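Tips for fitting a wrist camera to a small gripper arm

These notes come from the arm Denise Bramwell and I have been putting together at the Lockwood shared workshop. Most of them apply to any small arm with a two-finger gripper and a camera at the wrist.

Mount the camera before you route the cables

Bolt the camera bracket on first, then run the cable back along the arm with a loop at each joint. Turn every joint to both ends of its travel by hand before you tighten the ties. We had to redo ours after the wrist pulled the plug out.

Keep both fingertips in view

Tilt the camera until the two tips and the gap between them sit along the bottom of the picture. Lock the bracket with a spring washer and mark its position with a scribe – paint pen rubs off.

Check for blur while the arm is swinging

A still picture on the bench tells you very little. Save a few pictures during a fast wrist move and look at the fingers and the background separately. The fingers travel with the camera, so they should stay sharp even when the floor and everything past it turn to streaks.
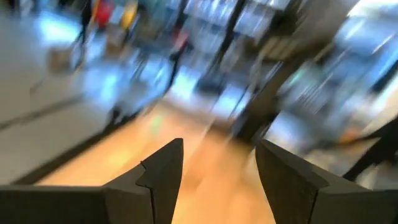
Slow down or add light

If you need to see the background during a move, shorten the exposure and put a lamp over the work area. When that makes the picture too dark, cut the wrist speed instead. Shengli Wei wrote a short pause into our program before each picture is saved, and we kept it.

Look over the fingers

Sharp pictures are handy for checking corners and edges near the tips. Any notch or step there deserves a closer look with the power off. Run a fingernail along it, and swap the finger if the edge catches on cloth.

Store the settings

Write the exposure and wrist speed on a card and tape it inside the control box. Ours is filed under Ikier, the name of the arm, in the drawer by the drill press.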